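We use cookies to keep this site working and to count visits. By continuing to read you accept our cookie policy. Accept | Settings

Dallance opens repair and lending library for household tools in Wokport

WOKPORT, 2019-07-16 – Dallance, the regional supplier of work tables and storage for small workshops, opens its first lending library for household tools this week in the former post office of Wokport. Residents of the town and of neighboring Plitemby can borrow hand tools, garden tools and sewing equipment, and they can use a shared room to repair their own things.

The library starts with 395 items in its catalog. Most of them were bought new by Dallance, and the rest came from households that answered a call for donations in April. Each item was cleaned, tested and given a number before it was put on the shelf.

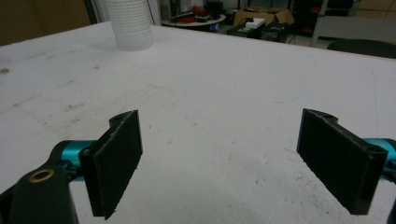 Text: Cieślak, Press Office, Dallance

Membership is open to every adult who lives in Wokport or Plitemby. A member may keep up to four items at the same time, for a period of 13 days. The loan can be extended one time if no other member has asked for the item. Children may use the repair room when they come together with an adult member.

The idea for the library came from our own customers. In our Wokport shop we were often asked if it is possible to rent a drill for one afternoon, or a long ladder for one weekend. We had to say no, and the customer went home with a tool that was perhaps used only once. We think that a small town can share such things very well, and we are glad that the town council agreed to let us use the building.

The repair room is on the ground floor, behind the lending desk. It can be booked in blocks of two hours. The tables have light-colored tops, so that small screws and needles are easier to find again. Members bring their own materials, but thread, glue and sandpaper can also be bought at the desk at cost price.

In the first season the library will hold evening courses for beginners. The planned subjects are mending of clothes, sharpening of garden shears, care of bicycles, and simple picture frames. The places in each course are limited, and members should write their name in the list at the desk. Courses are free for members during the first season.

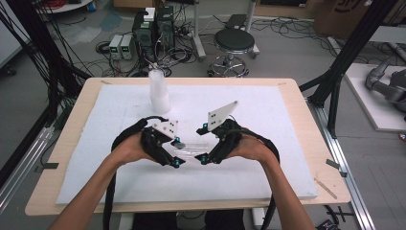 Dallance Press Information, No. 4

Returned items are checked before they go out again. If a tool is broken in normal use, the member does not pay for it. We only ask that the damage is reported at the time of return, and that the tool is not repaired at home without our knowledge. Lost items are charged at their value in the catalog.

The building has a step-free entrance from the market side. Bicycles and handcarts can be left in the yard, where the garden tools are also handed out. For larger items, such as the ladders and the carpet cleaner, we recommend to reserve in advance.

The full catalog is available at the lending desk and in the Dallance shop. Journalists who wish to visit the library are kindly asked to contact the press office.

Comments (3)

gardenside: Is the hedge trimmer with cable or with battery? Our hedge is far from the house.

Plitemby_reader: Good news for us. I hope the bus times will fit with the evening courses.

m.t.: I gave two sewing machines in April and would like to know if they are in the catalog now.

Related items

Dallance shop in Wokport extends summer opening hours
Call for donations: which tools we can accept
New storage shelves for small workshops
Plitemby market returns to the old square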